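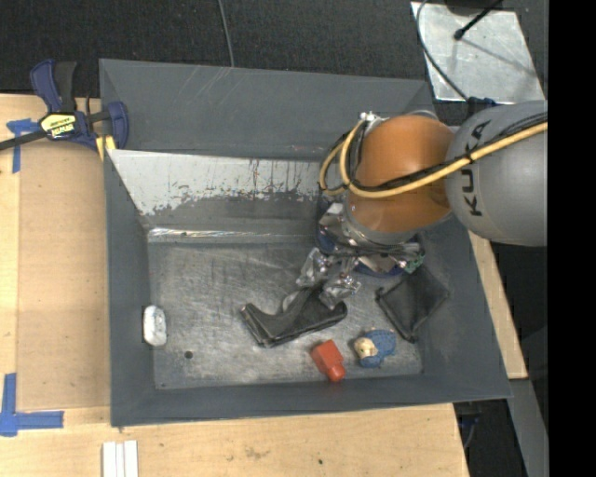
Bin and contents, notes, January

Gray metal bin stays on the wooden tabletop for now. Rosemarie Brinkmann wants it on the Furum stand eventually, but the stand is 17 mm too low on one side and the shims are still at Krajčí. Bench position marked with tape at the corners before lunch.

Floor of the bin is scratched. Went over it with a fingertip and a cotton rag; two burrs caught the rag, both filed down. The scratches themselves left alone. Sloping sides wiped with alcohol. No dents worth recording.

Contents, handling notes:

Black fabric item, the long one. Folds differently every time it is dropped in. The seamed edge is the stiff part and tends to decide which way it lies. Do not press it flat between drops. Weighed at 85 g.

Black pouch, flat, close to square. Slides on bare metal and ends up against a wall more often than in the middle – Edin Radonjić suggests a higher drop, I would sooner leave it as it is. Empty it and check the inside before it goes back on the shelf.

Red bottle shape. Small, rolls under the fabric if it goes in first. Put it in last.

Dark on dark remains the problem. The two black items are hard to tell apart when they overlap, and under the overhead light the bare floor gives a glare band that moves with the time of day. Tried the Ilside diffuser at 15:00, better on the floor, no change on the fabric. Peter Kubíček has a matte liner from Butura, cut for the older bin. Needs trimming.

Sheet 2413 updated with the new weights. Previous sheet had the pouch listed under textiles, moved to cases.

To do: trim liner, relabel shelf, ask Valquíria Leite for the spare pouch.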